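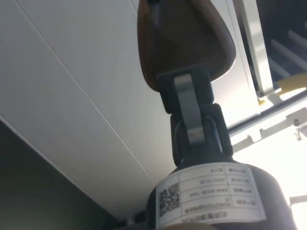
Argate Releases Version 4 of Saris Inventory Software for Small Repair Shops

Update adds offline part lookup and a shared returns log

HAM – Argate today announced the release of Saris 4, the latest version of its inventory software for independent repair shops. The release is available to all current license holders from July and replaces version 3, which will continue to receive security fixes until the end of the year.

Saris is used to record spare parts, bench stock and customer deposits at shops with a single counter or several. Version 4 changes the way part records are stored. Each record now sits in a local file on the shop's own computer and is matched with the main database when a connection is available. Staff can search, reserve and issue parts during an outage. If two counters reserve the same part while offline, the earlier entry is kept and the later one is flagged for review.

The second main change is a shared returns log. Parts sent back to a supplier were previously tracked in a separate spreadsheet at most shops. In Saris 4 the return is opened from the part record, and the supplier's reply, credit note and replacement shipment are attached to it. Open returns can be sorted by supplier, age or value.

"Most of the requests we received were about returns," said Woo-jin Kwon, product manager at Argate. "Shops knew what they had on the shelf. They had a harder time saying what they were owed, and by whom. The log puts both on one screen."

The software was tested before release at Flimeo, a repair business that handles small household goods. The test database held 2874 part records, moved over from version 3 in a single overnight run.

"We kept the old system open next to the new one for the first month and compared the stock lists every evening," said Khrystyna-Mariia Melnychuk, who manages the parts counter at Flimeo. "The label layout needed some work on our side. The stock figures matched."

Label templates made in version 3 can be imported, but templates with custom fonts must be saved again before printing. Barcode scanners set up for version 3 need no changes.

The standard license covers 1000 part records and one counter. Larger shops can add records and counters from the account page. Pricing for existing customers is unchanged – the update is included in the current maintenance plan.

Installation notes and a list of known issues are posted in the Saris support section.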